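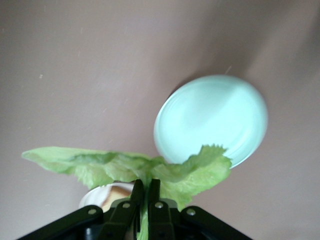 트레렐 경매장, 5월 패치에서 전 서버 통합… 드디어 올 게 왔네요

인쇄하기 | 이메일로 보내기

어제 저녁에 접속하자마자 길드 채팅이 난리가 나 있어서 무슨 일인가 했더니, 범엘(Bumel)이 공지를 하나 올렸더라고요. 트레렐(Trerel)의 서버별 경매장을 5월 패치에서 하나로 합친답니다. 지금 돌아가는 13개 서버 전부요! 그동안 개발자 방송에서 "검토 중"이라는 말만 들어 왔는데 이번에는 공지에 패치 이름까지 박혀 있으니 진짜로 하긴 하나 봅니다.

일단 공지 내용부터 정리해 볼게요. 패치가 들어오면 각 도시에 있는 경매인 NPC는 그대로 있고, 말을 걸면 나오는 창만 바뀝니다. 내 서버 물건과 다른 서버 물건이 한 목록에 같이 뜨고, 원하면 예전처럼 내 서버 것만 보이게 걸러 볼 수도 있다고 해요. 다른 서버 물건을 사면 우편으로 오는데 도착까지 게임 시간으로 하루가 걸립니다. 레이드 직전에 물약이 모자라서 허겁지겁 사는 분들(네, 접니다)은 내 서버 필터를 켜 놓고 쓰시는 게 마음 편하겠죠.

한 사람이 올릴 수 있는 물건 수도 바뀝니다. 캐릭터별 제한이 계정별 제한으로 넘어가면서 계정 하나에 최대 278칸이에요. 창고 캐릭터를 줄줄이 만들어 놓고 약초만 파시던 분들은 벌써 표정이 안 좋으시고, 저처럼 본캐 하나로 소소하게 가죽이나 올리는 사람한테는 넘치고도 남는 숫자입니다. 저는 제 칸을 다 채워 본 적이 한 번도 없어요. 만렙 찍고 나서 제일 많이 올렸던 날에도 절반을 못 넘겼습니다.

수수료 얘기도 있는데 이게 좀 헷갈리게 쓰여 있습니다. 올릴 때 내는 보증금은 그대로, 팔렸을 때 떼는 수수료도 내 서버 안에서는 그대로예요. 그런데 다른 서버 사람이 내 물건을 사면 '운송비'가 따로 붙고, 이 운송비는 사는 쪽이 냅니다. 얼마인지는 안 적혀 있어요. 공개 테스트 서버에서 조정하겠다고만 해 놨습니다. 아니, 제일 궁금한 걸 빼놓으면 어떡하냐고요. 운송비가 비싸면 통합을 하나 마나고, 너무 싸면 큰 서버 가격으로 다 끌려갈 텐데, 결국 이 숫자 하나가 패치의 절반을 결정한다고 봅니다.

개발팀 쪽 설명은 경제 담당 디자이너인 케켈리 도그베(Kekeli Dogbe)가 공지 아래에 길게 달아 놨습니다. 요지는 작은 서버에서 재료가 아예 안 올라오는 문제를 더는 두고 볼 수 없었다는 거예요. "제작 숙련을 올리려는 플레이어가 빈 목록만 보고 접속을 끊는 일이 너무 잦았습니다. 서버를 합치는 방법도 논의했지만, 이름과 길드와 이웃을 잃지 않으면서 시장만 이어 주는 편이 낫다고 판단했습니다." 서버 자체를 합칠 계획은 지금으로서는 없다고 따로 못을 박았고요.

이 대목에서 저는 좀 뭉클했습니다. 제가 넬투스(Neltus) 서버 사람이거든요. 모르시는 분들을 위해 말씀드리자면 넬투스는 트레렐에서 사람이 적기로 손꼽히는 서버입니다. 새벽 2시쯤 경매장을 열면 철광석 한 묶음이 말도 안 되는 가격에 덜렁 올라와 있고, 그 밑으로는 누가 왜 올렸는지 모를 회색 장화 같은 게 깔려 있어요. 재봉 숙련 올리겠다고 비단을 기다리다가 결국 직접 거미를 잡으러 간 게 몇 번인지 모르겠습니다. 그래도 사람들이 서로 아는 맛에 못 떠나고 있었는데, 서버는 그대로 두고 시장만 열어 준다니까 저한테는 이만한 소식이 없죠.

물론 다들 저처럼 좋아하는 건 아닙니다. 공식 게시판에는 반대 글이 올라왔고 제가 이 글을 쓰기 직전에 봤을 때 동의를 누른 계정이 2219개였습니다. 글쓴이는 압델아지즈(Abdelaziz) 서버에서 오래 장사를 해 온 아돔 라리에(Adom Laryea)인데요, 이분 글은 그냥 화내는 글이 아니라 읽을 만합니다. 사람 많은 서버의 상인들이 작은 서버의 물건을 싹 쓸어 갈 거고, 그러면 작은 서버 사람들은 물건 구경은 하게 되지만 가격은 감당을 못 할 거라는 얘기예요.

이분이 든 예가 마력 수정입니다. 넬투스 같은 데서는 수정을 캐는 사람도 적지만 사는 사람도 적어서 의외로 싸게 나올 때가 있거든요. 저도 그렇게 건진 수정으로 지팡이를 두 번 강화했습니다. 통합이 되면 그런 물건은 올라오자마자 압델아지즈 상인 손에 들어가겠죠. 게시판 글에는 이렇게 적혀 있어요. "나는 이 패치로 돈을 벌 사람이다. 그런데도 반대한다. 내가 버는 돈이 어디서 나오는지 알기 때문이다." 댓글에서는 멋있는 척한다고 놀리는 분들도 계셨는데 저는 꽤 설득됐습니다. 자기한테 유리한 패치를 말리는 사람은 흔치 않잖아요.

그래도 제 생각을 말하라면, 저는 찬성입니다. 싸게 나온 수정을 가끔 줍는 재미보다 필요한 재료를 아무 때나 살 수 있는 쪽이 훨씬 커요. 특히 새로 시작하는 분들한테요. 지난달에 제 사촌 동생이 넬투스에 캐릭터를 만들었는데(제가 꼬셨습니다, 죄송) 10레벨대 방어구를 경매장에서 한 벌도 못 맞췄어요. 제가 만들어 주면 되지 않느냐고요? 만들어 줬죠. 그런데 그 재료를 구하느라 제가 이틀 저녁을 썼습니다. 저 같은 친척이 없는 사람은 그냥 천 쪼가리를 입고 다니는 거예요.

만렙 쪽은 사정이 좀 다릅니다. 58레벨을 찍고 나면 쓰는 재료가 거의 레이드 부산물이라, 레이드 팀이 몇 개나 돌아가느냐에 따라 서버마다 값이 하늘과 땅 차이예요. 이건 공지에도 따로 언급이 있는데, 최상위 레이드 재료는 패치 후 첫 시즌 동안 통합 목록에서 빠진답니다. 내 서버 안에서만 사고팔 수 있고, 시즌이 끝난 뒤에 풀지 말지 다시 본다고 해요. 라리에 씨가 걱정하는 부분을 개발팀도 어느 정도는 알고 있다는 뜻으로 읽혔습니다. 다만 마력 수정은 그 예외 목록에 없어요. 왜 빠졌는지는 질문이 달렸는데 아직 답이 없네요.

또 하나 제가 신경 쓰이는 건 애드온입니다. 지금 다들 쓰는 시세 기록 애드온들은 서버별 가격을 긁어 와서 평균을 내는 식이잖아요. 목록이 합쳐지면 한 번 훑는 데 걸리는 시간부터가 달라질 텐데, 공지에는 검색 요청 횟수에 제한을 두겠다는 문장이 맨 끝에 슬쩍 들어가 있습니다. 처음 읽을 때는 저도 그냥 지나쳤다가 길드 형님이 알려 주셔서 다시 봤어요. 제한이 어느 정도인지에 따라서 애드온이 아예 멈출 수도 있고, 조금 느려지고 말 수도 있습니다. 기본 화면에 가격 변동 그래프를 넣어 준다고는 하는데 범엘이 만든 기본 화면을 믿어 본 적이 별로 없어서요. 가방 정리 버튼 나왔을 때 기억하시죠? 누르면 퀘스트 아이템이 맨 앞으로 오던 그 버튼이요. 아직도 못 누르겠어요.

위조품이나 낚시 매물 얘기도 잠깐 할게요. 이름 비슷한 물건을 비싸게 올려 놓고 실수로 사 주길 기다리는 분들, 작은 서버에서는 누군지 다 아니까 알아서 피했습니다. 통합 목록에서는 판매자가 어느 서버 사람인지만 뜨고 캐릭터 이름은 안 뜬다네요. 저는 이건 좀 아니라고 봅니다. 이름이 보여야 단골도 생기고 평판도 생기는데요. 제가 늘 붕대를 사던 분이 계신데 (말은 한 번도 안 해 봤어요) 이제 그분 물건인지 아닌지도 모르게 생겼습니다. 내 서버 필터를 켜면 이름이 보이는지는 공지만 봐서는 알 수가 없어서 게시판에 질문을 남겨 뒀어요. 답이 오면 여기 덧붙이겠습니다.

패치 전에 뭘 해야 하느냐고 벌써 쪽지를 여러 통 받았는데, 저도 장사꾼이 아니라서 큰 조언은 못 드립니다. 제가 하려는 것만 적어 볼게요. 우선 지금 올라가 있는 매물은 패치 당일에 전부 우편으로 돌아온다고 하니까 우편함부터 비울 생각입니다. 우편함이 꽉 차 있으면 돌아올 물건이 대기 상태로 묶이고, 먼저 온 우편을 지워야 하나씩 들어온대요. 보증금은 돌려준다고 합니다. 그다음에 창고에 쌓아 둔 가죽은 그냥 들고 있으려고요. 큰 서버에서 가죽이 비싸다는 소문이 있긴 한데 넬투스 사람들이 전부 같은 생각으로 쌓아 두고 있으면 첫날에 값이 폭락할 수도 있겠죠? 그러면 뭐, 가방이나 만들죠.

공개 테스트 서버는 정식 패치보다 먼저 열리고, 기존 캐릭터를 복사해서 들어갈 수 있습니다. 테스트 서버에서는 운송비를 몇 가지로 바꿔 가며 돌려 보겠다고 했으니까 들어가서 물건을 좀 사고팔아 주시면 좋겠어요. 지난번 제작 개편 때는 테스트에 들어온 사람 대부분이 새 탈것만 타 보고 나갔다는 얘기가 있었거든요. 이번에도 탈것이 하나 들어오긴 합니다. 거북이예요. 저도 탈 겁니다, 타고 나서 경매장에 갈게요.

라리에 씨 글과 도그베 씨 답변은 둘 다 공식 게시판 경제 게시판 상단에 올라와 있으니 댓글까지 쭉 읽어 보세요. 중간에 서버별 구리 가격을 표로 정리해 주신 분이 있는데, 넬투스 칸 몇 개가 비어 있는 걸 보고 혼자 한참 웃었습니다. 매물이 없어서 가격을 못 적으셨대요. 테스트 서버가 열리면 운송비부터 확인해서 새 글로 올리겠습니다.

인쇄하기 | 이메일로 보내기

관련 글
- 트레렐 제작 숙련, 재봉부터 올려도 괜찮을까
- 넬투스 서버 새벽반 레이드 후기 (세 번째 전멸까지)
- 가방 정리 버튼, 이번에는 고쳐졌나 눌러 봤습니다
- 압델아지즈 서버 구경 다녀온 이야기
- 초보자가 물어본 경매장 보증금 계산법

최근 글
- 낚시 대회 보상 목록이 바뀌었어요
- 길드 창고 권한 설정, 이렇게 쓰고 있습니다
- 거북이 탈것 색깔 투표 시작

문의하기 | 이 블로그의 글은 글쓴이에게 저작권이 있습니다 | 맨 위로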